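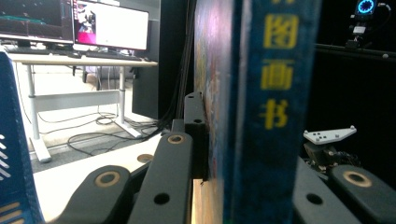
Picture book, spine out

Riku Takeda wrote:
> The ministry says the Dorkham base will shrink by 80 acres
> by April. Isn't that a withdrawal?

It's a withdrawal the way moving your couch is emigration. The 80 acres are swamp. The runway stays, the lease runs another 64 years, and up to 4,000 troops go on living next to people who voted against them twice. Otero called it "historic" – he said the same of the parking deal. 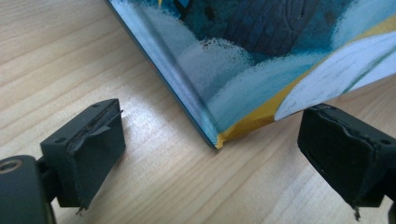
Hardcover standing open on a wooden tabletop

Read annex 222 before anyone drafts a thank-you letter. Ikeda has the PDF and is, as usual, sitting on it.

Josach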